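How to run your own laundry-folding test on a two-arm robot

Can a machine fold the washing yet? Sort of. Slowly. If you've got bench time on a two-arm rig and want your own answer instead of someone's sped-up video, do it like this. We use a Clirnex bench setup, most of it carries over to anything similar.

1. Pick real laundry. Tea towels are cheating. You want small cloths, a garment or two, and one big soft thing that gets in the way.

2. Don't tidy up first. Leave stuff crumpled, leave a pile at the side. A clear table tells you nothing about a Sunday-night heap.

3. Start with the smallest cloth, in the middle, both grippers able to reach it. Write down where the corners are before you press go.

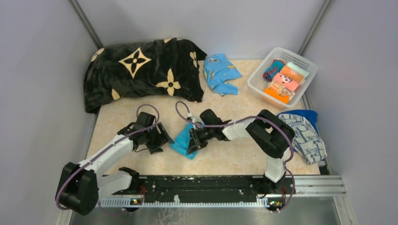 4. Set a limit. We allow 4 minutes per item, then it's a fail. Be strict, its tempting to give it another go.

5. No helping. If you touch the cloth the run doesn't count.

6. Score it plainly. Picked up one layer or two? Edges lined up? Ended in the basket? Yes or no for each, no half marks.

7. Do it again with the pile moved. This is where ours fell apart in August. Seven good folds, moved the blanket, then nothing but scrunching.

What to expect: flat squares are OK. Sleeves are horrible. Thick plush is worse, teh jaws grab a pinch and the rest just slumps. Training on 1,000 more folds helped with towels and did nothing much for tops.

So, chores at home? Not yet for me. Keep your ironing board.

214 shares | 3 comments

prollow_fan: tried step 7, same result, very annoying

Osman: what about socks? pairing not folding

benchrat: 4 mins is generous, my kid does it in 2 and he's not even trying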